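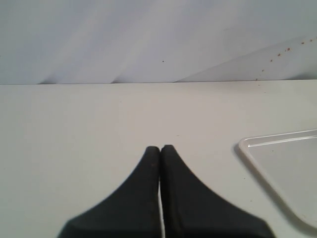
The gripper at the table, with a plastic tray to its right.

Ask the students in the Flukwood robotics club what their arm can do and you get two answers. The first is for visitors. It has the words "sorting" and "autonomy" in it, and it takes a minute and a half. The second comes later, when the snacks are out, and it is shorter. The arm can pick up a bottle cap, if the cap is where the arm expects it.

I went to see them because of a flyer. It promised "the lab assistant of tomorrow, built by the students of today," and I have been reading some version of that sentence since I was a student myself. Tomorrow's lab assistant has been on its way for a long time.

The club calls its project Kekano. The job is modest on paper. Small parts sit in a shallow tray, and the arm is supposed to take them out one at a time and set them down on the open table. A six-year-old would be bored by it. The club has been at it since May.

Mark Anthony Gatchalian, who advises the club and teaches physics the rest of the day, does not oversell. "They wanted to enter with a walking robot," he told me. "I said, show me a hand that closes on something first." Closing on something has used up the whole season so far. There was a long argument over the finger pads, and another over whether a grip that works on a cap should be expected to work on a coin. It should, according to the rules. It doesn't yet, according to the log.

The log is the best thing they have. Every attempt goes in, good or bad, with the initials of whoever was at the keyboard. When I visited it held 1261 attempts, and 534 of those were marked as clean picks. I did the division on the bus home, and it comes to less than half. The flyer does not mention this. The poster for the Insaurralde Cup, where the club will compete against schools with far more money, says "reliable handling" in large type.

I asked one of the seniors about that word, reliable. She thought it over and said the rate was much better if you left out the early runs. I asked how early. She laughed and went to look for a cable.

What bothers me is less the arm than the story wrapped around it. Nusanent, the company that pays for the cup, likes to talk about the workforce of the future. Its brochure has plenty of smiling teenagers and very little about what they learned. The students I met had learned a good deal, mostly about friction, and about how long two people can disagree over a line of code before one of them goes home. I would put that in a brochure. I doubt Nusanent will.

Two members quit over the winter. Gatchalian says one wanted more time for track and the other found the work dull, and he didn't try to talk either of them out of it. "It is dull," he said. "A lot of it is watching."

The club still plans to run the full tray at the cup. The coins are on the parts list, and the seniors want them dropped. Gatchalian wants them kept in. When I left they were still arguing about it.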